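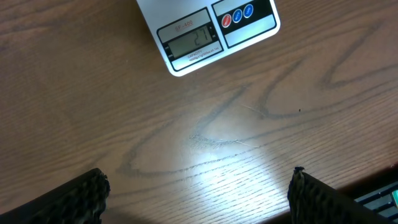

Fig. 1. SF-400 scale, display reading 27.

Who Approves the Approver? Invoice Matching at a Mid-Size Distributor

Our project began in February with a modest question: why does Bulmont, a restaurant supply distributor with perfectly good purchasing software, still pay so many invoices late? We were given read access to its Rorkinis system and a sample of 291 invoices. We were also given a login that expired every Saturday, and we came to think of this as part of the fieldwork.

Bulmont bought Rorkinis to do three-way matching. The purchase order, the receiving record and the invoice are compared, and if they agree, the invoice is paid. If they don't, it goes into an exception queue, where a buyer is supposed to look at it. The sales brochure calls this touchless. We found 18 different reasons an invoice could be touched.

The most popular was units of measure. A supplier bills by the case, the warehouse receives by the pound, and the software concludes that someone is stealing flour.
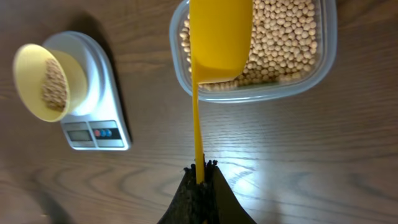 What We Tried

We built a conversion table for the 12 suppliers with the most exceptions and reran the sample in a test copy. Fewer invoices went to the queue, though the freight charges kept turning up there no matter what we did. Freight at Bulmont is typed into a notes field, in whatever spelling the day suggests.

We also compared Rorkinis with Mostyn, the other product Bulmont had on its shortlist. Mostyn handles units better and handles approvals much worse. It let us set up two managers who each had to wait for the other to approve first. It did not object.

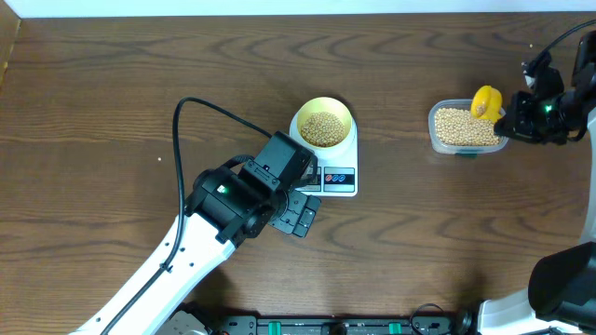
Department of Supply Management, Plurnberg College

Limits and Recommendations

Our sample came from one warehouse, and we never saw the invoices that arrive on paper, which Bulmont keeps in a drawer. We recommend that the conversion table go live, that freight get its own field, and that the drawer be opened. Switching vendors would cost a year and move the same bad data to a nicer screen. Supplier master records should be cleaned up first, starting with the one entered as "DO NOT USE (use this one)."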